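Julio
Por la redacción de Flinside

Llevo dos meses usando a diario los platos redondos de Kisetton en color salmón y ya tengo una opinión bastante formada. Los compré porque los de loza que tenía, unos Hauser heredados de un piso anterior, pesaban mucho y se iban desportillando por el borde. Buscaba algo ligero, barato y que sirviera tanto para comer como para tener a mano al preparar verdura.

El plato es de plástico, redondo, con el borde levantado y el centro ligeramente hundido. No tiene dibujos ni relieves. El color es un rosa salmón liso que sobre una mesa blanca destaca bastante. En la tienda lo venden también en gris, pero estaba agotado.

El acabado es mate. Me gusta más que el brillante de los Anduvus, que se llenan de huellas en cuanto los coges. A cambio, en el mate se nota cualquier mota, sobre todo con luz desde arriba. Si os molesta ver puntitos, el color claro no ayuda. 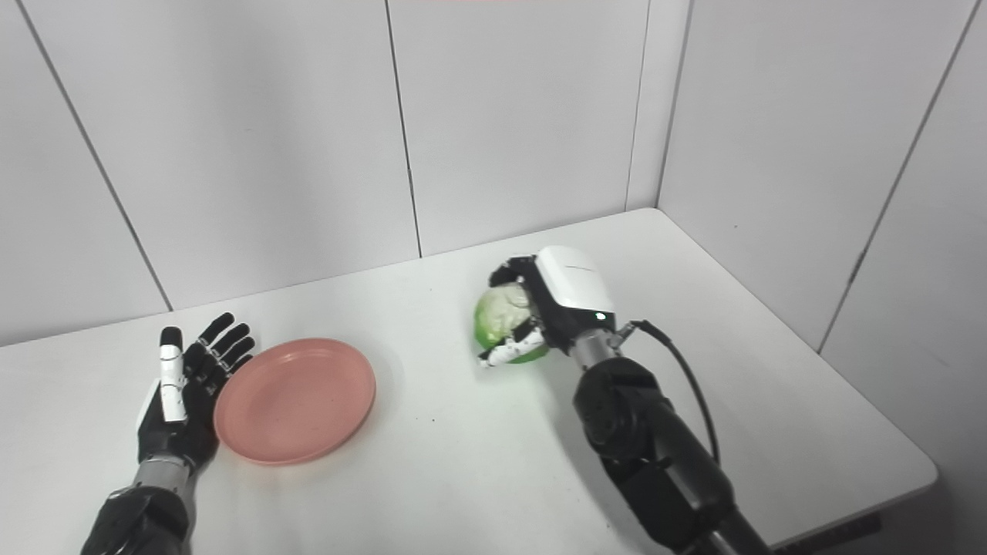

De tamaño lo veo correcto para una persona. Cabe una ración normal de pasta o una ensalada. Para una coliflor o una col entera se queda justo si la pieza es grande; con las pequeñas no hay problema, y los ramilletes cortados caben bien si no se amontonan. El borde retiene el aliño y el agua que sueltan las hojas recién lavadas, pero no es un plato hondo. Con lentejas o sopa hay que llenarlo poco y llevarlo despacio a la mesa.

La limpieza es sencilla. Con agua templada y una esponja blanda sale casi todo. El tomate frito es la excepción: si se deja de un día para otro queda un cerco anaranjado que tarda varios lavados en irse. La cúrcuma la he evitado. El fabricante indica lavavajillas hasta 60 grados y yo lo meto siempre en la bandeja de arriba, en el programa corto. Por ahora no se ha deformado.

En el microondas no lo uso. La etiqueta no lo prohíbe de forma clara, tampoco lo autoriza, y para calentar sigo teniendo un par de platos de loza.

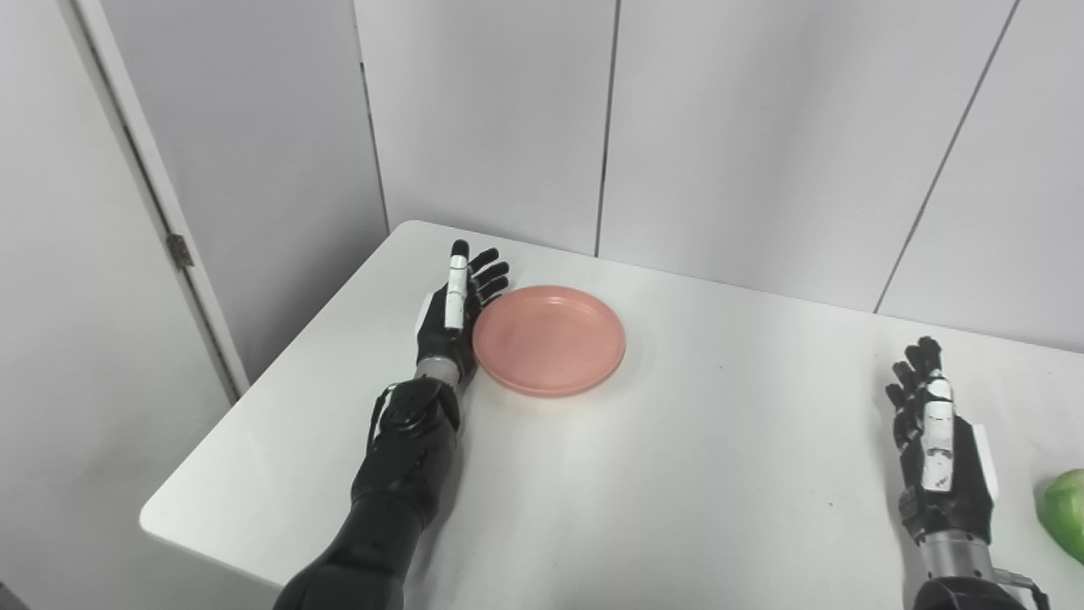

Sobre una superficie lisa apoya plano y no baila. Sí resbala algo más que la loza, por el poco peso, y al cortar con cuchillo se desplaza si no lo sujetas con la otra mano. Para cortar en serio, tabla. Con cuchillo de sierra se marca enseguida; el mío tiene ya varias rayas finas en el centro, visibles solo de cerca.

Apilados ocupan poco. Compré el lote de 16, que salía mejor de precio por unidad, y reconozco que para dos personas son demasiados. La mitad está en el armario de arriba y solo baja cuando viene gente a cenar. El lote venía en una caja de cartón sin separadores y uno de los platos llegó con una rebaba en el canto, que quité con una lija fina.

¿Los volvería a comprar? Para diario y para la terraza, sí. Para una mesa más arreglada prefiero la loza, y si cocináis mucho con salsa de tomate miraría antes un color oscuro. Los Anduvus son algo más rígidos y cuestan más; los Kisetton se apilan mejor y hacen menos ruido al dejarlos. Me falta por ver cómo aguanta el color después de un verano al sol.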